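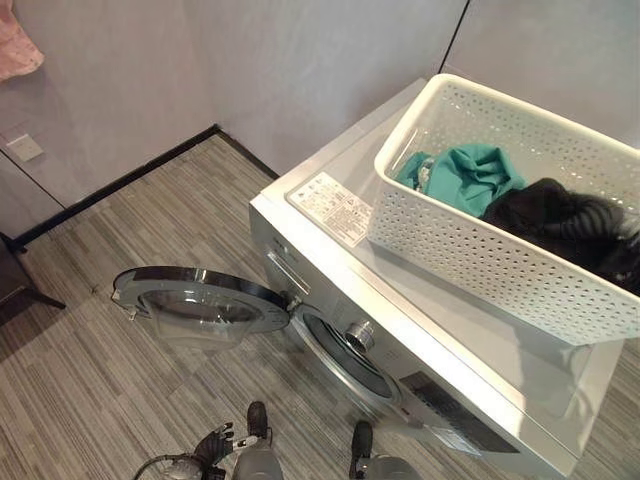 **1/12** Stolico has completed its September review of how player self-exclusion requests are handled across its Canadian gaming sites. The findings and the changes that follow are set out in this thread. The full report will be posted to the Player Protection page at noon.

**2/12** The review was led by Rory Halliday, Director of Player Protection, with independent file checks by Libor Havlíček of the auditing practice Cruickshank. It covered the Buvolus casino site and the Plullanetti bingo and lottery site. Sports wagering was outside its scope and will be reviewed separately.

**3/12** A sample of 1,000 self-exclusion requests was drawn from both sites. Of these, 968 were applied within the time promised to the player. The remaining requests were applied late. Every player affected has been contacted in writing, and net losses incurred during the delay have been returned to the original payment method.

**4/12** Most late requests had one feature in common: they arrived by email or post and had to be entered by hand. Requests made through the account menu were applied as soon as the player confirmed them. A small number of late files involved a player holding accounts under both a maiden and a married name.

**5/12** From the start of next month, a request received by any channel on either site will close access to both. Until now, a player who excluded at Buvolus was asked whether they also wished to exclude at Plullanetti. Several players told the review that they did not understand the question, and it has been removed.

**6/12** The minimum exclusion period remains six months. Players may also select one year, five years or an indefinite period. An exclusion cannot be shortened once it has been confirmed, and our customer service staff have no authority to make exceptions. Please do not ask them to do so on behalf of a family member.

**7/12** Marketing messages were the most frequent subject of complaint. The review found nine cases in which a promotional email was sent after an exclusion had taken effect. In each case the mailing list had been exported before the request was processed. Lists will now be checked against the exclusion register immediately before every send.

**8/12** Comment from Rory Halliday: "A person who asks us to close the door is entitled to find it closed. The late files were avoidable, and I have apologized to the players concerned. The manual entry process that produced them will be retired by the end of the quarter."

**9/12** Mr. Havlíček's file checks are reproduced in the report as an appendix, with identifying details removed. His recommendations were accepted with one amendment. He proposed that paper forms be withdrawn altogether. We have kept them for players without reliable internet service, and they will be scanned and actioned on the day of receipt.

**10/12** Returning after an exclusion has ended will also change. Accounts will no longer reopen automatically. A player who wishes to return must apply in writing, observe a waiting period of 12 days, and set a deposit limit before any wager can be placed. Loyalty points and bonus offers held before the exclusion will not be reinstated.

**11/12** Players do not need to take any action for an existing exclusion to continue. If you hold accounts on both sites and have excluded from only one, you will receive a letter explaining how the new rule applies to you. Any balance remaining in a closed account will be returned by cheque or electronic transfer, at no charge. Please confirm that your mailing address is current.

**12/12** Questions about the review may be sent by direct message to this account, which is monitored from 9 a.m. to 5 p.m. Eastern. Please do not include account numbers or banking information in public replies. If gambling is causing difficulty for you or for someone close to you, free and confidential support is available through the helpline in your province or territory.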